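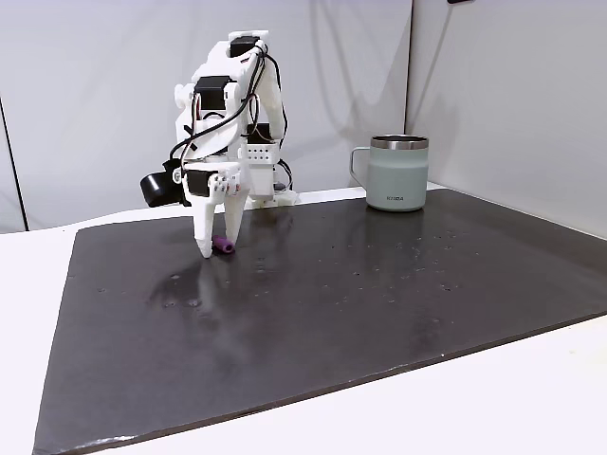 Spots on dark surfaces after softener install – what am I missing?

groenwater
Installed an Osik softener in August. Test strips show zero hardness at the kitchen tap, but anything dark and glossy still dries with white rings. My TDS meter reads 646 ppm after the unit. Before the unit it read nearly the same. Is the resin bad?

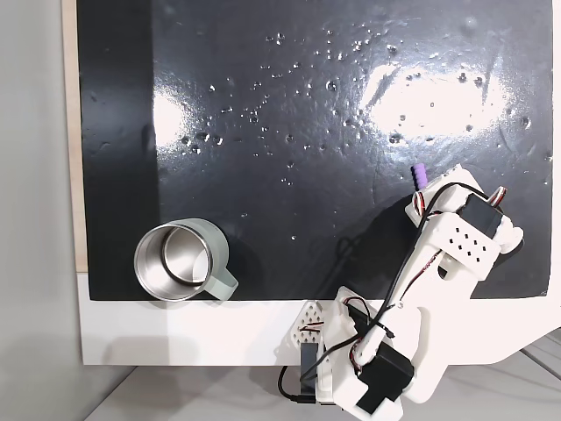
5 min read · 4 replies

plusodthorpe_pete
Resin is fine. A softener swaps calcium and magnesium for sodium. It does not remove dissolved solids, so the meter barely moves. When a drop dries, whatever was in it stays behind. The difference is that sodium salts mostly wipe off with a damp cloth, while calcium scale needs acid.

drainfield
Disagree that it's fine. Zero on a strip at the kitchen tap says little about what happens late in the cycle. Test it first thing in the morning, the day before a regeneration is due. If you get any hardness then, your capacity setting is too high.

plusodthorpe_pete
Worth testing, but late-cycle leakage doesn't explain a high TDS. Those are two separate questions.
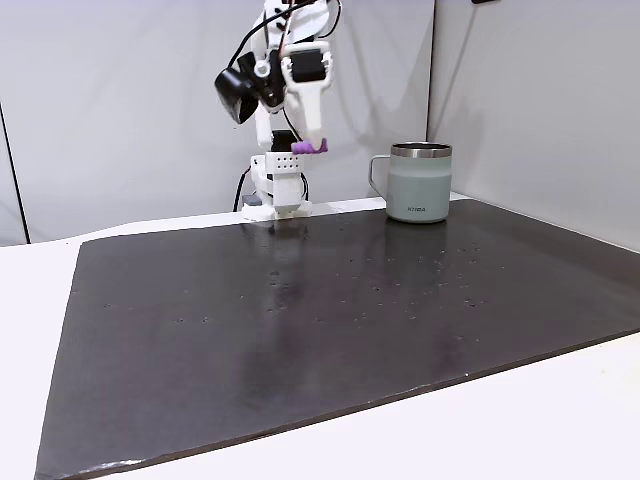

The raw water sets the TDS, and the only household fix is reverse osmosis or deionizing. For a rinse, a small DI cartridge on a hose is cheaper than treating the whole house. At that TDS it will run out quickly, so use it for the last rinse only.

Jolien Van Dijk
We have the same supply on the Drindomel side. I skipped the cartridge and dry with a microfiber towel within about 5 minutes. Old rings came off with diluted white vinegar, then a plain water rinse. Keep vinegar off marble and limestone.

drainfield
Towel drying works until there's grit on the surface, and then you trade spots for scratches. Rinse first.

groenwater
Tested at 6 a.m. before regen. Strip shows a trace of hardness, so drainfield has a point. Lowering the capacity setting one step. Rings wipe off with a wet cloth except on the older pieces – will try vinegar on those.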